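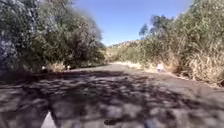 How much cooler is a street when it has trees?
In our measurements, the shaded pavement at two in the afternoon was 11 degrees Celsius cooler than the pavement in full sun, but the air at the height of a person was only 1.5 degrees cooler.

Shade and Surface Temperature on Residential Streets
Student project report, Group 4
Jad Semaan, Antonina Lysenko, Ulises Villca
Supervisor: Ruba Shboul
9 April 2022

1. Why we chose this topic

In our first meeting Antonina told us that she changes her way home in the hot months and walks on Farah Street, even if it is longer. We wanted to know if such a choice can be supported with numbers. In the course we had read that trees cool a street in two ways, by giving shade and by releasing water from the leaves. We decided to study only the shade, as we had no equipment for the second part.

2. Method

We selected two streets in the Gundik district. Farah Street has old trees on both sides. Clustton Road has the same direction and nearly the same width, but the trees were removed when the water pipes were changed. On each street we marked a section with a length of 1000 meters and measured the surface at fixed points with an infrared thermometer. The air temperature was taken at 1.5 meters above the ground with a small sensor in a white cover.

The measurements were made in February at nine in the morning, at noon, at two and at five. We did not measure on cloudy days. In total we have 1748 surface readings. Munther Zein from the geography laboratory helped us to check the thermometer against the one of the department, and the difference was 0.4 degrees, which we corrected.

3. Results

At nine in the morning the two streets were almost equal. The biggest difference came at two o'clock. On Clustton Road the average surface was 47 degrees, and under the trees of Farah Street it was 36. At five the difference was still 6 degrees.

We were surprised by the small sunny places between the shadows. We expected them to be as hot as the open road, but they were 4 degrees cooler. Our explanation is that the sun moves and each place is in the light only for a short time.

4. Problems

Parked cars covered some of our points and we had to move them by one or two meters. The readings of one afternoon were lost when the notebook got wet. Also, two streets are too few to say something about the whole city.

5. What could be done next

Ulises proposes to repeat the work on a street with young trees, to see from which age the shade becomes useful. It would also be good to measure after sunset, when the pavement gives its heat back. Our table with all readings can be requested from the department office.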